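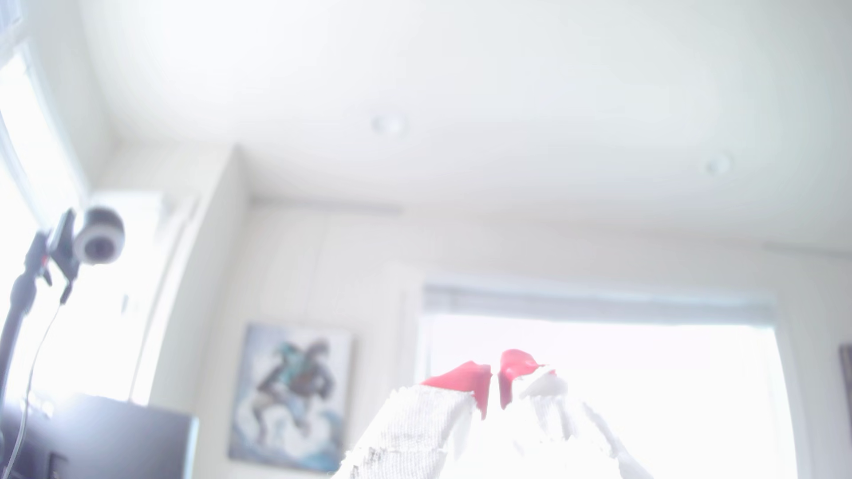 Red fingertip pads on the Jullarero gripper, webcam on its stand at left.

Share (44) | Comments (8) | Print | E-mail this review

Jullarero two-finger gripper, bought with our own money. Typing this between jobs so forgive the shorthand.

Background. Small outfit, Casero, we sort and repack hobby parts. Wanted one arm on the bench doing pick and place by fall. Alper Çetinkaya gave me a budget of 2000 for everything past the arm itself. Gripper, stand, camera, cables, spares. Arm was already paid for, different pot of money.

First quote was from Kolev. Nice hardware. Ate the entire budget and then wanted a yearly license on top. No thanks. Jullarero came in under half that, so I ordered in June and had it two weeks later.

What I like. Light. White fingers, red pads on the tips, and the pads come off without tools. Change takes a minute. The color is more useful than I expected, against all that white you can find the tips at a glance, even in our front room where the daylight is brutal. Mounting plate fit first try. Manual is short but the wiring page is correct, wich I can't say for the last one we had.

What I don't. White was a dumb choice for fingers. The textured surface shows every scuff and there's no wiping it back to new. In strong window light the edges wash out on a camera too. Keep the blinds down, or put the bench on the other wall. We did neither and I'm paying for it in retakes.

Pads are the running cost. A pair is 80 from Jullarero, and you will want a spare pair in the drawer from day one. Slavica Tomić found a softer set from Bikholm for less, haven't tried them long enough to say. Will update.

Camera. Don't overspend. Ordinary webcam, clamp, black stand, done. I set aside nearly 100 for the stand and clamp and had change left over. What I forgot was cable. The one in the box is too short if your computer sits on a different table, and a cable hanging off the mount is going to get caught by somebody's sleeve sooner or later. Get a long one and some ties. Put it on the first order, shipping on a single cable is silly.

Planning stuff I'd do over:

Order spares with the gripper, not after. Second shipment took longer than the first.

Ask for the pad price before you ask for the gripper price.

Leave a chunk of the budget alone untill the arm has run for a month. Ours went on week one and then I was back at Alper's desk on a Tuesday asking for more. Not fun.

Support: wrote to them twice. Nataša Ionescu answered both times, same day, and sent a drawing of the pad mount I hadn't even asked for. Good.

Would I buy again? Yes, in gray if they made it. Four out of five. Point off for the pad price.

Print | E-mail | 8 comments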